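What Is It Made Of? Cups, Jars and Bottles
A page for young readers from the Vilano Children's Museum
Text by Malathi Chacko

Every kitchen holds many containers. A container is anything made to hold something else. Cups, jars, bottles and tins are all containers, and each is made from a material chosen for the work it has to do.

Glass is made by heating sand with other ingredients until they melt together. It is hard and smooth, and it does not take on the smell of food. Many glass containers are transparent, which means that light passes through them. 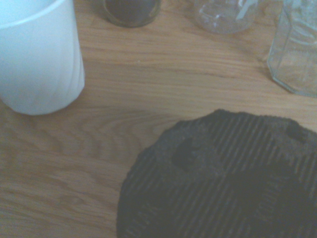
Glass may be shaped while it is very hot and soft. Some glasses are round. Others have flat sides, called facets. A glass with eight flat sides is an octagon when seen from above.

Ceramic is made from clay baked in a special oven called a kiln. Ceramic is usually opaque, so you cannot see through it. Many mugs are ceramic, and a handle keeps fingers away from the hot sides.

Plastic is light and does not shatter as easily as glass. It is often used for large storage containers and for bottles that are squeezed or shaken. 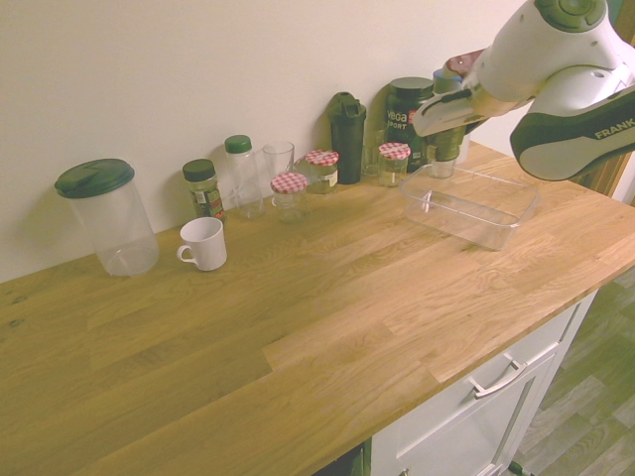
A white ceramic mug with glass and plastic containers, some with red-and-white checked lids.

Lids matter too. A screw cap turns to close. A flip-top cap opens on a hinge and is useful when only a little is needed at a time.

Words to remember
Transparent: light passes through clearly.
Opaque: light does not pass through.
Facet: a flat side on a shaped object.

Something to do
With an adult, choose five containers at home. Draw each one and write down its material. Please ask the adult to handle anything made of glass.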